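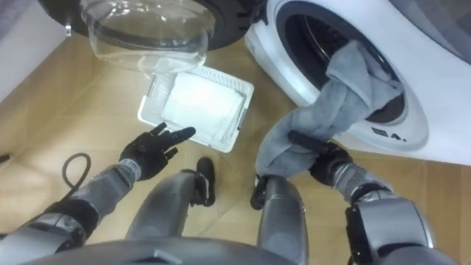 Barora at the washer, right hand on the towel, left hand headed for the tray.

Spare Room Report, January 2022

Regular readers will remember that the laundry project was going to take a weekend. We are now on build night 36, and I'm pleased to report that Barora can stand in front of a washing machine for long stretches without falling into it. My downstairs neighbor has stopped asking what the thumps are. I take this as support.

For new subscribers: Barora is the walking robot that Lok-yiu Yang and I have been putting together in my spare room, with parts machined at the Motaung shared workshop and a great many parts machined again at the Motaung shared workshop. Its job is to empty the washer. It has two arms, two legs and, as of this month, opinions about towels.

The opinions come from the new grip code. Under the old version the hand closed until the motors complained, which was fine for pulling and terrible for letting go. We had a lovely clip of Barora holding a washcloth over the tray with great dignity until I turned off the power. The new version closes, gives a small test tug, and backs off if the load climbs too quickly. Towels set it off constantly. They come out of the drum twisted into rope, the far end snags on something, the load climbs, and the hand politely lets go of a towel it was holding perfectly well.

Shoaib Orakzai suggested pulling slower. I had spent two evenings on a filter for the load signal, so naturally we tried pulling slower last. It helped a lot. The filter is still in there and I would like people to stop bringing it up.

The left arm has the easier assignment, on paper. It goes to the white tray on the floor and steadies it while the right arm delivers the goods. On paper the tray also stays where you left it. Ours slides on the floor if you so much as brush it, and Barora's first few attempts were less like steadying a tray and more like playing shuffleboard with one. Sidra Tanoli brought over a strip of rubber matting for the underside and we'll try that next time. 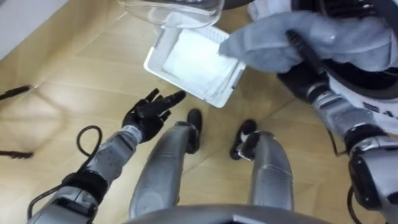

The cable situation

We have to talk about the left forearm. The cable there still loops out from the side like a teapot handle. It was a temporary arrangement, to be tidied as soon as the wrist was finished. The wrist has been finished three times.

Running it inside the arm would mean taking the forearm off, and the last time we did that we spent an evening looking for one screw. Noman Kazmi has offered to print clips in exchange for a turn at the controls. He wants to be told in advance which end is expensive. All of it, Noman.

While he's at it, the floor could use some attention too. Lok-yiu has proposed a rule that anything lying loose in the spare room at the end of the night goes in the bin. I voted against it, having recognized most of the items as mine.

Smaller loads

Towels are big, forgiving targets, so we have started on socks as well. For these we use the compact washer, which sits low on the floor with its door swinging out to the left. The door is a nuisance. That clear bowl sticks out right where an arm wants to go, and our collision model had it down as a flat disk until I fixed it. I found this out by ear.
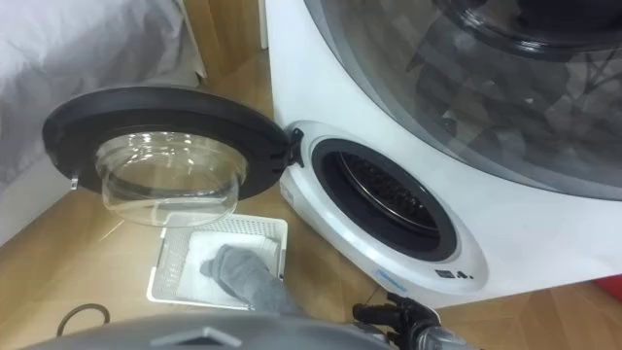
Odds and ends

The logger now keeps 80 seconds of joint data before every stop, so we can see who was at fault. So far it has been me.

Replacement fingertip pads have been ordered from Plurnano. Please don't pick at the old ones when you visit.

Ankica Shehu is giving a soldering evening at Motaung in March. Bring your own tweezers, and bring back mine.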